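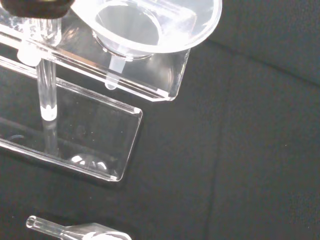
Clear plastic funnel stand on black cloth

How to clean an acrylic funnel stand without making it cloudy?

Asked by Pongsak Phetsri

I have a small funnel stand, all transparent: a base, a rod, and a holder plate with a round opening where the funnel sits. I use it at home for filling small bottles with bath oil. After each filling some oil stays under the plate where the stem comes through, and dust sticks to it very fast. I put it on a black cloth to check, and on black I can see every white line on the edges. I can't tell which are reflections and which are scratches.

My old stand (it was Halvorsen) became cloudy after I cleaned it with 95 percent alcohol. I do not want to repeat this mistake. What is safe to use? And may I take out the rod for washing, or will the plate become loose after that?

3 answers

Answer 1
Dish soap. Warm water. Done.

Answer 2
Please do not use the alcohol again. Acrylic can get very fine cracks from it, mostly at the holes and the cut edges, and they look like fog. Window cleaner with ammonia is also bad.

What I do with mine: first I lift the funnel out and wash it separately. Then I put two drops of dish soap in a bowl of lukewarm water and leave the plate in it for 20 minutes. For the round opening I use a cotton swab. No paper towel, it scratches. Rinse well and dry with a microfiber cloth, pressing and not rubbing.

To know a scratch from a reflection, turn the plate slowly under a lamp. The reflection moves along the edge. The scratch stays in its place.

About the rod, it depends on the model. On my Aveo the collar only slides, so I can remove it and put it back with no problem. If yours is glued, leave it and wipe around it.

Answer 3
I agree with the answer before. For small scratches there is a plastic polish from Saltuvano, I used it on a lid and it was okay, but I never tried it on a funnel. I would not put it inside the cone if bath oil goes through there.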